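Introducing a two-armed robot at a shared workbench: guidance for team leaders

This page is for team leaders at Sumbridge whose benches are due to receive a two-armed robot for sorting and tidying work. It draws on the first installation, at the Hustby returns depot, and it deals mainly with people: what they will be asked to do differently, what they should be told, and when. The technical manual is kept separately by the Uvness support desk.

Before you start

You will need the current bench rota, the task list for the bench, and 38 working days between the first staff meeting and the day the robot takes its first full shift. Hustby tried to manage with fewer and had to stop and begin again in October. Please do not shorten the period without written agreement from the site manager.

Step 1. Write down the work as it is done now

Ask each person on the bench to note what they pick up, where they put it and what they check on the way. The official task sheet is seldom complete. At Hustby it listed 'clear returned items' as one task, and staff divided it into nine. Several of these, such as feeling a rim for chips, had never been recorded anywhere.

Step 2. Decide who keeps which task

Go through the list with the whole team present. Mark each task as robot, person or shared. A task should go to the robot only if the team can say plainly what a finished job looks like. Judgement about damage, complaints and anything sharp stays with a person. Shared tasks need a named lead on every shift – otherwise each side of the bench tends to wait for the other.

Step 3. Explain the effect on hours and pay

This must be done before any equipment is switched on. State whether hours will change, whether grades will change and who will be trained. If a point has not been settled, say so and give the month in which it will be. Staff who move from handling to supervising the bench receive four training sessions during paid time, and their grade is reviewed afterwards.

Step 4. Run the bench side by side

For the first 2000 items, a trained member of staff stays at the bench for the whole shift. That person may stop the robot at any time and need not give a reason. Stops are logged by task and never by name. Team leaders should read the log daily and bring it to the shift meeting.

Begin with light household goods of mixed shape. Plates and cups are suitable, as are soft foam pieces, which call for a gentler grip than hard plastic. Keep small tools in a holder at the back and leave the front of the bench for the items being handled.

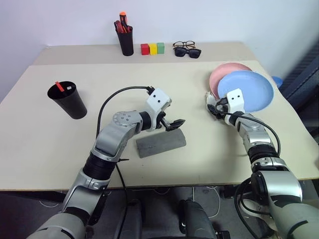

Liepiņa wrote in to say that the side-by-side period was more tiring than the old job, as watching closely for a whole shift leaves no natural pauses, and asked that breaks be set by the clock. We have accepted this. Supervising staff now change over every hour, and the person coming off the bench does other work before returning.

Step 5. Review the division of work

Hold a review when the side-by-side period ends. Take out the list from Step 2 and ask of each task whether it is still in the right place. Tasks may move in either direction. At Hustby, the stacking of plates was returned to staff for the busy morning period and left with the robot after 2 p.m.

Record the changes, display the new list at the bench and send a copy to the Uvness support desk. Any member of staff may ask for a further review through their team leader.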